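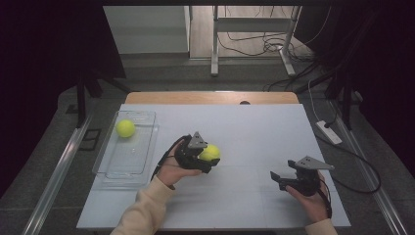 Two tennis balls, one in the clear tray and one held just above the board.

How to Wash and Dry a Down Comforter at Home

Updated November 2022

I put off washing our down comforter for years. Every spring I would look at it, look at the washer, and fold it right back into the closet with a guilty pat. When we moved to Irkinmont the nearest cleaner who would take down was all the way over in Clullmont, and that finally pushed me into learning to do it myself. I've washed it every July since then (plus once in the middle of winter, thanks to a mug of cocoa), and I'm happy to say it's a slow job but a very easy one.

What you'll need

A front-loading washer, or a top-loader without a center post
A large dryer with a low heat setting
Down wash, or a mild liquid detergent
Tennis balls, 4 for a queen size
A needle and thread
Most of a day at home

Before you start

Read the care tag first, all of it, even the tiny part on the back. If it says dry clean only, please believe it. My old Joly comforter has a cotton shell and a tag that allows a warm gentle wash, so that's what I'm describing.

Next, spread the comforter out on a bed and go over the seams slowly with your hands. You're feeling for loose stitches and any spot where a little quill is poking through. Sew up every hole now, even the ones that look too small to bother with. I skipped one my first year and I was still finding feathers behind the washer at Thanksgiving!

Dab any stains with a drop of detergent and cool water, and push the down away from the stain with your fingers while you work so you're only wetting the fabric. Give it fifteen minutes or so while you get everything else ready.

A word about the balls

The balls go into the dryer to knock the wet clumps apart, and they're the part people ask me about most. Any tennis balls will do the job as long as they still have some bounce. New ones can give off a bit of color and a rubbery smell, so on a pale comforter I like to tie each one inside a clean white sock. Brush off any grit before you use them, and leave out a ball that has split or is shedding badly.

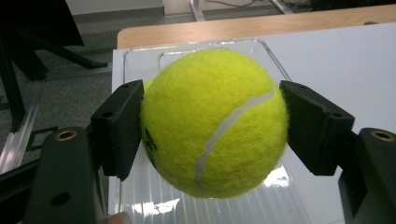 Tennis ball felt up close, with a little fraying along the edges.

Washing

Load the comforter loosely around the drum. If you have to lean on it to shut the door, the machine is too small, and it's worth a trip to the laundromat. (I used the one in Lisden for my mother-in-law's king size and had a very nice afternoon with a library book.)

Use half the soap you think you need. Choose warm or cool water, the gentle cycle, and an extra rinse. I run 2 rinses and then a second spin, and if I still see suds I rinse again. Leave out the fabric softener and the bleach.

It will come out looking flat, gray, and frankly awful. Don't panic. Lift it from underneath with both arms so the wet down doesn't drag on the stitching.
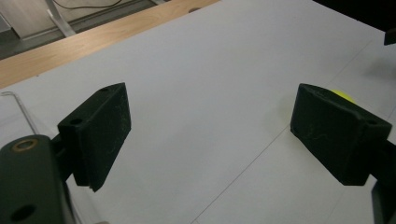 Drying takes far longer than washing, so settle in. Put the comforter in the dryer with the tennis balls, set it to low, and let it run for thirty minutes. Then take it out, shake it, pull apart the clumps with your fingers, and send it back in with the other side facing out. While you're waiting, give the dryer drum and door a wipe and look for rough spots that could catch the shell. If your comforter is a dark color, or you're doing a black down jacket the same way, be a bit more careful about this: matte black does love to show a pale mark, much like the scuffs and thin scratches on the left-hand black pad in the photo. A damp cloth takes off plenty of surface marks on fabric, but a true snag is there to stay.

Expect to repeat that for 3 hours or more. When it seems dry, let it cool completely and feel it again, especially in the corners, where I nearly always find a cold, lumpy patch. Any dampness means another round.

Once it's done, drape it over a bed or a couple of chair backs overnight before you put it away. A cotton bag is good for storage, or an old pillowcase for a smaller one.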